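Janden House Residents' Association
Minutes of the house meeting held Thursday, January 24, 2019, in the second floor lounge

Chair: Parveen Hayat
Present: Hayat, Bhutto, Unley, Fundetti, and residents from both floors. Sign-in sheet is in the binder.
Apologies: none received.

1. Minutes of the November meeting
Accepted with one correction. The spare key is kept with Bhutto and not in the office drawer.

2. Matters arising
The hall light outside the laundry has been replaced. The draft from the back door was raised again. Unley to buy a new strip.

3. Shared bathroom, cleaning
Parveen went over the bathroom sheet. The toilet is the job most often left unsigned, and two people said they had not been sure what signing for it meant. It was agreed that "toilet" on the sheet covers the bowl, the rim, both sides of the seat, the lid, the top of the tank, the flush button and the floor at the base.

The order of work was discussed. Fundetti asked that the seat and lid both go up before anything else is done. Cleaner goes in under the rim and is left while the sink is wiped. The brush is then used all the way around the bowl and down toward the drain.
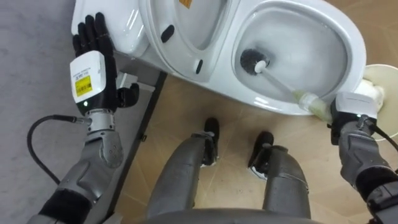 Bhutto said the brush should be rinsed in a clean flush and left to drip before it goes back in its holder. The holder itself was found with standing water in it twice over the holidays. It will be emptied every Saturday by whoever has the bathroom that week.

Unley asked if bleach could be used. Agreed no, the current cleaner stays. Bleach is not to be mixed with it under any circumstances, and a note will go up inside the cabinet door.

4. Shared bathroom, seat and floor
The toilet sits at an angle in the corner, and the strip of floor behind it gets missed with the mop. A hand cloth is to be used there. Cloths for the floor are to be kept apart from cloths for the seat and tank. Parveen will mark them.
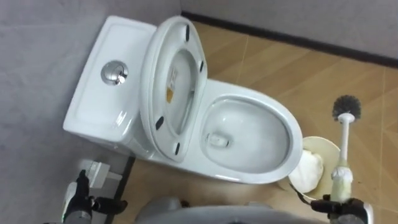

The underside of the seat needs wiping around each bumper. Spray is to go on the cloth and not straight onto the flush button. Fundetti reported that the button had been sticking in the mornings. Bhutto will look at it before the next meeting and call the plumber if needed.

A resident asked if the seat should be left up to dry after cleaning. No objection, as long as it is put down again the same day.

5. Supplies and money
Balance in the house account is $1,060. Agreed to spend up to $3 per person on a new brush, cloths and gloves. Receipts to Parveen.

6. Sign-up sheet
The sheet moves from the kitchen to the bathroom door. Weeks may be swapped if both names are written in.

7. Any other business
Bikes are not to be left on the stairs. The code for the supply closet is now 717.

Actions
Unley: door strip
Bhutto: flush button
Parveen: cloths, cabinet note, new sheet

Next meeting to be posted on the board.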